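Gronamix 骑行路线与日志数据集 说明文件

版本:第三版
维护人:Edin Mujić
语言:中文为主,部分地名保留原文
格式:GPX 轨迹、CSV 表格、纯文本日志

概述

Gronamix 收录的是业余长途骑行者自己上传的路线和当天写的日志。目前共有 353 个骑行日,每个骑行日对应一条轨迹、一行表格数据和一篇日志。日志长短不一,短的只有一句“今天逆风,早睡”,长的能写到两三千字。

路线集中在两个区域。一个是 Zorness 沿海环线,路面以铺装路为主,要换乘渡轮,风大。另一个是 Mangubat 山区,碎石路多,爬升集中,补给点之间隔得远。两个区域的字段完全一样,可以合并使用,但做速度或用时分析时建议分开,理由见“已知问题”一节。

数据最初由 Touran Mousavi 一个人整理,是她自己几个夏天的骑行记录。后来 Lovely Dalisay 和 Wiroj Jitpraphai 把各自的轨迹并了进来,再往后开始接受其他人投稿。早期的日志因此风格比较统一,后面的就杂一些。

目录结构

tracks 目录放 GPX 文件,一天一个,文件名是骑行日编号。
logs 目录放日志正文,纯文本,UTF-8 编码,编号与轨迹一致。
days.csv 是主表,一行一个骑行日。
stops.csv 是停留点表,一行一次停留。
gear.csv 是装备表,一行一位投稿人的一次行程。
changes.txt 是改动记录,按版本倒序。

编号由区域代码、行程号和当天序号拼成。同一次行程的行程号相同,按当天序号排序就能还原整趟行程。中间有休息日的,序号照样往下走,不跳号,休息日本身不算骑行日,也没有轨迹文件。

主表字段

day_id:骑行日编号,全表唯一。
trip_id:行程号。
region:区域,取值为 zorness 或 mangubat。
month:月份。只保留月份,不保留年和日,这是投稿人多数同意的做法。
distance_km:当日距离,单位公里,由轨迹重新计算,不采用码表读数。
climb_m:累计爬升,单位米,经过平滑。
moving_time:移动时间,单位分钟。速度低于阈值的时段不计。
total_time:从出发到收车的总时间,单位分钟。
start_clock:出发时刻,当地时间。
ferry:当天是否乘渡轮,0 或 1。
surface:主要路面,取值为铺装、碎石、混合。
wind_note:投稿人对风的主观描述,照抄日志原词,没有归一化。
overnight:过夜方式,取值为营地、野营、旅舍、民宿、其他。
load:是否驮包出行,0 或 1。
log_chars:日志字数,标点计入。

空值一律留空,不写零,也不写“无”。读表时请确认你用的工具没有把空值自动补成零,爬升一栏尤其要注意,沿海路线里确实有爬升很小的日子。

停留点表

停留点由轨迹自动切出来,再由人工对照日志补上类型。停留不足五分钟的不收,等红灯、拍照、看地图大多落在这个范围内。类型有七种:补给、用餐、修车、候船、避雨、过夜、其他。

同一次停留只能有一个类型。边吃饭边等船的,如果日志里提到了船班,就标候船;没有提到的,标用餐。Reynaldo Malabanan 曾建议允许多个类型并存,试过之后两位标注人之间的分歧变多,最后还是保留单一类型。 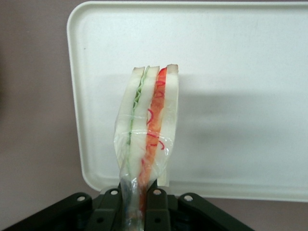
停留点表里还有一栏 food_source,记录吃的东西从哪里来,取值为自带、商店、餐馆、营地、他人赠送、不明。标注以日志文字为准,不根据停留地点推断。在 Zorness 沿海,渡轮码头旁的小店有时开得很晚,清晨出发的人多半靠前一天备好的干粮。装在透明塑料袋里的三明治,白面包夹生菜一类,日志中只写“吃了三明治”而没写在哪儿买的,一律标不明。写了“昨晚在营地做的”标自带,写了“码头买的”标商店。能量胶和糖果不单独计为用餐,除非投稿人自己说那就是午饭。Mangubat 山区的日志在这一栏填得比较全,山里补给少,大家会把下一家店在哪里写得很清楚。

装备表

装备表只记对骑行有影响的项目:车型、轮径、胎宽、最低齿比、驮包形式、出发时总重。总重由投稿人自报,称重方式各不相同,有人用行李秤,有人站在体重秤上抱着车称再减去自己的体重,也有人只是估计。weight_method 一栏写明了方法,估计的那部分请谨慎使用。

品牌和型号不收。日志正文里出现的品牌名没有删,但也不建议拿来做统计,提到的次数跟使用的人数没有什么关系,往往是坏了才会被写进去。

轨迹处理

原始轨迹来自不同的码表和手机,采样间隔从一秒到十几秒都有。处理顺序如下。

先去掉明显的漂移点,即相邻两点之间速度高得不合理的点。渡轮段单独识别,切成独立的轨迹段,不计入距离和移动时间,但计入总时间。

再统一坐标精度和时间格式。时间全部转为当地时间,只保留时刻,日期部分用占位值填充。直接读取 GPX 的时间戳会得到一个没有意义的日期,请以主表的月份为准。

然后处理高程。气压计高程和卫星高程混在一起,前者在天气变化时会整体漂移,后者噪声大。两者都先用地形数据校正,再做平滑,最后计算爬升。平滑窗口为 14 个采样点,改动这个数会明显影响 Mangubat 的结果,对 Zorness 影响较小。

最后裁掉住家附近的路段。凡是从投稿人家门口出发或在家门口结束的行程,首尾各裁去 2 公里。裁掉的距离没有补回主表,这些骑行日的距离会偏短。主表里没有标出哪些日子被裁过,标出来就等于告诉别人起点在哪里附近。

日志处理

日志尽量保持原样。错别字不改,口语不改,前后矛盾的地方也不改。做过的处理有以下几种。

同行者的名字换成代号,同一趟行程内代号一致,不同行程之间不一致。只有书面同意公开姓名的人保留原名,目前是本文件“致谢”一节列出的几位。

电话、门牌号、预订号删去,位置用方括号加“略”字表示。

原本用英语或他加禄语写的日志译成了中文,由 Lovely Dalisay 初译,Wiroj Jitpraphai 对照轨迹核对地名和方向。译文在首行注有“译”字。原文没有随数据发布,需要的话可以联系维护人,由维护人转问投稿人。

日志里的数字常与主表对不上。投稿人写“今天九十多公里”,轨迹算出来可能是八十几,多半因为码表把推车上船和在镇上找旅舍的路也算了进去。两边都没有改。

已知问题

两个区域的季节分布不同。Zorness 的骑行日集中在夏季,February 前后一条都没有,渡轮冬季减班,骑车去的人本来就少。Mangubat 则以旱季为主。直接比较两地的平均速度,比到的有一大半是天气和路面。

有 3 趟行程的气压计中途失灵,失灵后的爬升只靠地形数据推算,精度较低。行程号列在 changes.txt 里。

出发时刻有聚集现象。赶早班渡轮的日子,很多人会在同一个钟点出门,这反映的是船班,不能当作骑行者的作息习惯。

风的描述很主观。同一天同一段路,结伴的两个人一个写“微风”,一个写“顶风骑了一天”。驮包重的人通常写得更重些。

写得长的日志偏向出事的日子。爆胎、迷路、淋雨、错过末班船都会让字数上去,顺利的日子反而常常只有几行。如果用日志训练或评估文本模型,需要考虑这个偏差,否则会得出长途骑行天天倒霉的印象。

投稿人总体上经验较多,中途放弃的行程收得很少。想研究新手在第几天容易放弃的,这份数据帮不上忙。

适合的用途

按距离、爬升和路面估算驮包骑行的用时。
研究渡轮班次对每日行程安排的影响。
路线规划工具的测试数据。
中文游记文本的整理、摘要和信息抽取练习。

不适合的用途

实时导航。部分碎石路段在收录之后已经改道,轨迹没有更新。
判断某条路是否安全。数据里没有车流量,也没有事故记录。
推断投稿人的住址、身份或身体状况。
竞速排名。移动时间的算法与一般骑行软件不同,不能放在一起比。

使用示例

想估算某一天要骑多久,可以先按区域和 load 筛选,再取距离与爬升相近的骑行日,看 moving_time 的分布。沿海的日子最好再按 ferry 分开看。有船的日子总时间会被候船拉长,移动时间则不受影响。

想还原一趟完整行程,用 trip_id 取出所有骑行日,按当天序号排序,再把 tracks 目录里的文件依次接起来。渡轮段在文件里是独立的轨迹段,画图时建议用虚线。首尾裁过的行程,接起来之后两端不会回到同一点,属于正常情况。

想找补给间隔最长的路段,用 stops.csv 里类型为补给和用餐的记录,按里程排序后求差。food_source 为自带的用餐不应算作补给点。

投稿办法

每次投稿以一趟行程为单位,至少连续两个骑行日。请提供每天的原始轨迹和当天写的日志,事后很久才补写的日志不收。如果只是在当晚记了几个词,第二天早上补成句子,可以收,请在首行注明“次日补”。

装备表按模板填写,不知道的栏目留空即可。过夜地点如果是野营,请自行决定是否保留精确位置;不愿保留的,在投稿时说明,我们会把过夜点前后的轨迹裁短。

每份投稿由两个人各看一遍,一个看轨迹,一个看日志。有疑问会写信去问,不会自行猜测。新投稿统一在周六处理,发来之后请等一等。

数据撤回随时可以提出,不需要说明理由。撤回后该行程从下一版起移除,编号不再分配给别人。已经下载旧版的人我们管不到,请使用者尽量换用新版。

许可

表格和轨迹可自由使用、修改和再分发,须注明来源为 Gronamix。日志正文的著作权归各投稿人,可用于研究和非商业用途,整篇转载须先征得本人同意。引用一两句不必来问,注明骑行日编号就行。

存放与费用

文件存放在 Grorum 的服务器上,空间由他们提供,不收费。Grorum 不参与选稿,也不查看未发布的原始轨迹。原始轨迹另存一份离线备份,由 Touran Mousavi 保管。

致谢

Touran Mousavi 整理了最初的数据,并定下了大部分字段。Reynaldo Malabanan 写了渡轮段的识别程序,又把 Mangubat 的路面类型从头核过。Lovely Dalisay 和 Wiroj Jitpraphai 负责翻译与地名核对。其余投稿人按各自意愿不列姓名。

近期改动

第三版:停留点表增加 food_source 一栏;渡轮段改为独立轨迹段;更正了 Zorness 北段几处写反的上下船方向。
第二版:爬升改用校正后的高程重新计算,与第一版不可直接比较;增加装备表。
第一版:首次公开,只含 Zorness 沿海部分。

待办

给 wind_note 做一份对照表,把常见说法归到几个等级,原词仍然保留。
补齐 Mangubat 东侧几趟行程的 weight_method。
检查渡轮识别在短途摆渡上的漏判,目前航程很短的摆渡船容易被当成漂移点删掉。

发现错误请写明骑行日编号和字段名,发给 Edin Mujić。如果是轨迹上的问题,附上大致的里程位置会快很多。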